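Vollgate Handover

Planner, perception node and replay tools for two-arm handovers. One arm holds a small object, the other takes it. The package covers the part between a finished grasp on the giving side and a confirmed grasp on the receiving side. Picking the object up in the first place is handled by a separate package, Grallton, and is not covered in this file.

Maintained by Mwanaisha Mfinanga and Joanne Tunstall. The replay viewer was written by Hubert Zürcher.

What is in the repository

planner/ computes the receiving pose and the approach path
perception/ segments the held object and estimates its rim and axis
control/ runs the approach, close, release and retreat steps
replay/ steps through a recorded episode without hardware
config/ holds one file per robot cell
data/ holds the episode index and the split lists

The episodes themselves are not stored in git. Run fetch_episodes from the top folder and set VOLLGATE_DATA to wherever you want them.

How a handover runs

The giving arm moves to a meeting pose over the table and holds still. The perception node takes one head camera frame, masks out both grippers using the joint state, and fits a rim to what is left. The planner samples receiving poses on the free side of the object, drops any that bring the two wrists closer than the limit in the config file, and ranks the rest by path length. The receiving arm opens fully before it starts the last straight segment.

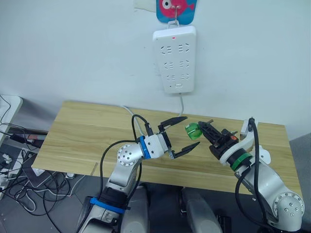

The receiving gripper closes at low force and reports its finger width. If the width is inside the range expected for the object, the giving arm opens, waits for the settle time and backs away along its own tool axis. If not, the receiver opens again and the planner tries the next pose on the list. After three failed tries the episode ends with the code NO_CLOSE and both arms stay where they are until an operator clears the state.

See-through objects need the color mask. Depth returns on thin translucent plastic are patchy and the rim fit often locks onto the table instead. Set use_depth to false for these and give the object a hue range in its own config file. The color mask is sensitive to white balance, so lock it on the camera before recording.

Data

The index lists 2,589 episodes. Of these, 2,000 are in the training split, 457 are held out for testing, and the remaining ones are used for tuning thresholds. Splits are made by recording session, so frames from one session never appear on both sides.

Each episode has head camera frames, joint positions and commands for both arms, gripper widths, the chosen receiving pose and an end code. Images and joint data are stored with their own timestamps. The loader pairs them by nearest time and drops any pair more than one frame apart.

Object labels were set by hand. Solène Carré went through 1,152 episodes a second time and corrected labels where two cups of the same shape had been mixed up. Those episodes carry the flag label_checked.

Running a replay

Start the viewer with replay_episode and an episode number. The space bar pauses, the left and right arrows step by frame, and M switches the mask overlay on and off. The viewer reruns the planner on the recorded frame and draws its new choice next to the stored one, so you can see what a config change would have done.

Known problems

The wrist distance check treats cables as if they were not there. Leave extra slack at the elbows, or raise wrist_margin.

On cells still using the old Karagiannis driver, gripper width arrives late and NO_CLOSE can be reported on a good grasp. Raise settle_time until it stops.

Left and right are swapped in index files made before October. Run fix_sides on them once. Running it twice swaps them back.

Bug reports go to Trinity Bellamy through the Janico tracker. Include the end code, the cell config and the episode number.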